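How to Set Up Your First Gameplay Highlight Channel

Most new channels stall because the owner records for hours and then has no idea what to do with the footage. The steps below are the ones we use at Todis when we start a channel from nothing. They assume you already have a game you play often and a computer that can run it while recording.

Step 1. Pick one game for the first 18 videos

Viewers who find you through a survival game will mostly want more of the same. Stay with one title until you have 18 videos up. After that you can try a second game and compare the numbers in your analytics.

Step 2. Set up the recording

Record your game sound and your microphone on separate audio tracks. In most recording programs this is a checkbox under the output or audio settings. Do a three-minute test, play it back with headphones, and lower the game until your voice is clear without effort. We leave the game at 40 percent and the microphone at full.

Use the replay buffer if your program has one. It keeps the last stretch of play in memory and only saves it when you press a key. Bind it to a key you don't use in the game.

Step 3. Name your clips the same day

Make a folder for each session. Give every clip a short name that says what happens in it, such as "raid door fails" or "fell off bridge." Delete the ones you can't name.

Step 4. Cut to the moment

Drop the clips on the timeline and trim each one so that it starts just before the action. Put the second-best clip first and the best one last. Keep the opening greeting under 3 seconds, or skip it.
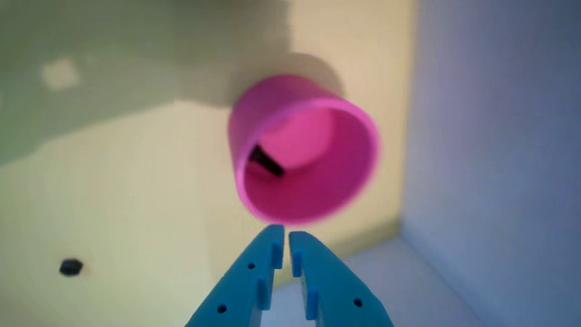
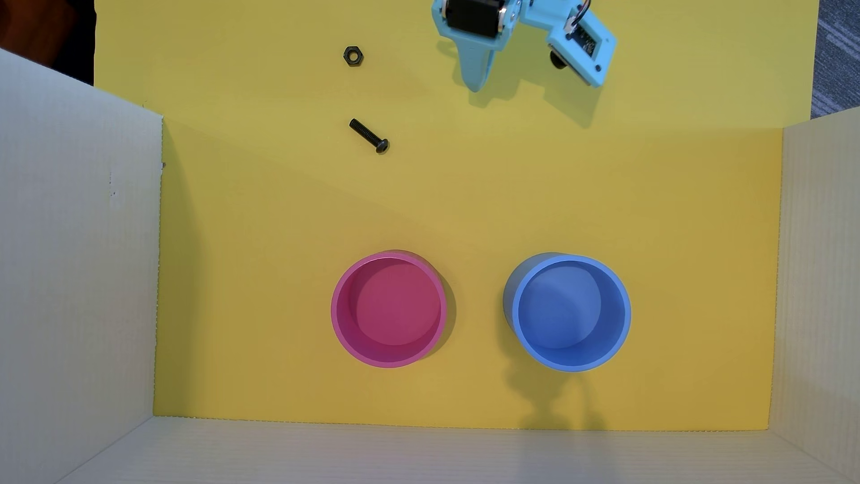
On the greeting, Bjarnason wrote in to disagree: I kept mine longer for the first 70 uploads and my regulars liked it. What hurt me was the channel logo after it. People left during the logo, and when I moved it to the end they stopped leaving. So I'd say test the two separately before you cut your hello.

That is a fair point, and the retention graph will show you which one is the problem. Look for a drop in the opening seconds and check what is on screen at that time.

Step 5. Write the title before the export

If you can't write a title in one line, the video probably covers too much. Split it. Put the game name in the title once, and leave out the episode number unless the videos have to be watched in order.

Step 6. Upload and leave it alone

Upload as unlisted first so that processing can finish. Check the sound on a phone, add the video to a playlist, then make it public. Changing the title every hour makes it hard to tell what worked - give it a full day.

Next: choosing background music you are allowed to use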